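3.2 Lists in the play corner

This site uses cookies to remember your reading preferences. Accept | Manage settings

Of all the places where we looked for early writing, the play corner surprised us most. We had expected the book area and the drawing table to give us the bulk of our samples, and in Drakville they did. In the other three towns – Rosano, Lachance and Prastden – a large share of the marks we collected came from pretend shopping, pretend cooking and pretend phone messages. Children who would not pick up a pencil at the table wrote freely when a meal had to be planned.

Lists are a wonderful form for a beginner. Each line holds one idea, there is no grammar to worry about, and a wavy line is accepted as "milk" by everyone in the game. Earlier work on home literacy has often noted that the shopping list is one of the first texts a child sees an adult write for a real purpose. Our parent survey agrees with this. Many families wrote that their child "helps" with the list at home, usually by adding a favorite food at the bottom, and several sent us the evidence taped to the back of the form.

We sorted the list samples into three groups: scribble lists, letter-string lists, and lists with at least one readable word. A sample was counted as a list only when the marks ran down the page in separate rows. This rule left out some charming material, such as a spiral that its author read aloud as eggs, bread and a dog, but it kept the coding steady between sites. Of the 500 samples in the full collection, 200 met the rule.

The printed words already present in play furniture deserve more attention than they have received. A heading and a few ruled lines are enough to tell a child what kind of text belongs there, long before the child can read the heading (Figure 4). We heard children in Lachance point to a printed heading of this kind and say "that's where you put the food," and the marks they made afterward stayed neatly on the lines.
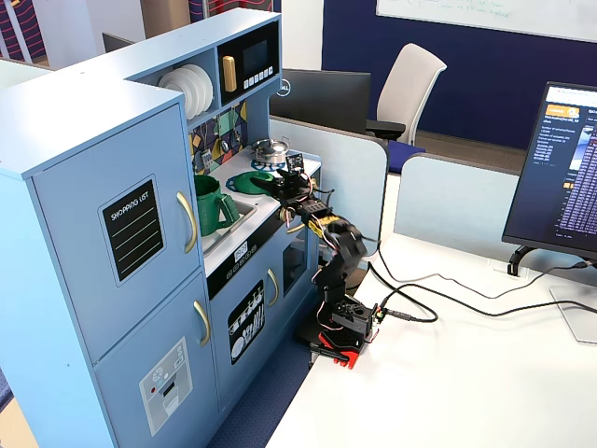 Figure 4. Toy kitchen with a "SHOPPING LIST" sign on the upper refrigerator door.

3.3 Who writes, and for whom

Much of the list writing was social. In 17 of the play episodes we transcribed, one child dictated while another wrote, and the roles were argued over with real passion. The writer was seldom the oldest child in the group. More often it was the one who had reached the pencil first, and the others accepted the result without complaint as long as their own item was included.

Reading back was just as lively. Children returned to a list after the pretend trip to the store and checked it, sometimes crossing off lines, sometimes adding what they had "forgotten." In eight episodes the list changed meaning between writing and reading: cheese became cake, and the group carried on happily. We see this as a delightful stage in its own right – the child knows that the marks must say something, and is still free to decide what.

The Prastden samples differ in one respect. Nearly all of them were written in February, when the class was running a pretend bakery, so orders and price tags are more common there than lists. We discuss these separately in Section 4.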